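## 4. Comparison of Finger Coverings on Soft Household Objects

In this section we compare two versions of the same two-finger gripper on a task of moving plush toys between a bed and a basket.

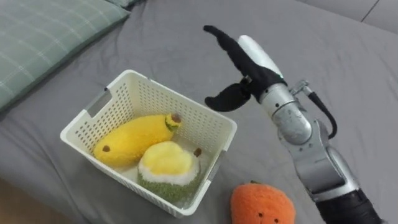 **Figure 3.** Bed setup with the fabric-covered fingers. Two plush fruits are in the basket and the orange one is on the sheet.

The first version has bare fingers with a molded rubber surface, as delivered by Trinodau. The second version has the same fingers inside a black fabric sleeve, which was sewn in our workshop by Kipchumba Tanui. The arm, the wrist and the controller were not changed between the two conditions. We selected plush toys for this comparison because the rigid objects of Section 3 gave almost equal results for both versions, and we could not learn much from them.

### 4.1 Setup

All trials were done on a bed with a gray sheet. The sheet was not stretched or ironed before a session. In our earlier tests at the Bitham site we had used a flat foam board under the sheet, but this made the grasp easier than it is in a real bedroom, so the board was removed. The basket is of white plastic, open at the top, with perforated walls. It was placed on the sheet and it was not fixed. If the gripper pushed the basket during a trial, the basket stayed in its new position until the trial ended.

One trial consists of picking a single toy from the sheet and releasing it inside the basket. An operator controlled the arm with the Iwasaki hand controller and watched only the head camera view. Each operator was given 30 practice trials before the recorded ones. The order of the two finger versions was changed from one operator to the next.

A trial was counted as successful if the toy was fully inside the basket walls after the gripper opened. We stopped a trial after 96 seconds. A second attempt on the same toy was allowed inside this time, but it was noted separately, as the number of attempts is also of interest for us.

### 4.2 Observations

We recorded 419 trials in total. The fabric sleeve gave fewer lost grasps in both operator groups. The difference was largest for the banana, which is long and turns easily between the fingers when it is held far from its middle. With the bare fingers, operators often had to place the gripper very near to the center of the toy. With the sleeve they could grasp it closer to one end and still carry it over the wall.

For the round toy the result is less clear. Both versions could hold it well, and most failures came before the grasp – the lower finger pressed into the sheet and the toy rolled away from it. The covering of the finger has little effect on this. A shallower approach angle helped, and operators found this angle by themselves during practice.

The sleeve also has disadvantages. It makes the finger tip thicker, and so it is more difficult to enter between a toy and the basket wall. Releasing was sometimes slower too, because long plush fibers stayed attached to the fabric for a moment after opening. In a few trials the finger lifted a fold of the sheet together with the toy. The operator then had to open the gripper and begin again, and this is visible in the longer trial times for the sleeve.

### 4.3 Effect of the camera view

The head camera sees the basket from above at an angle, and in many positions the gripper hides a part of the basket or of the toy. Hefin Bellis tested if a wrist camera could reduce this problem, using the Clukance mount described in Section 2. The view was useful in the last part of the approach. After closing, however, the toy filled most of the image and the operators went back to the head view. We therefore used only the head camera for the comparison, and the wrist recordings are not included in the 3635 image pairs used in Section 5.

We note that the same operators took part in both conditions, and some learning between them cannot be excluded. The sleeve was also replaced one time when the seam at the tip opened. The new sleeve was cut from the same fabric, but it was slightly tighter, and we did not separate the trials before and after this change in the analysis.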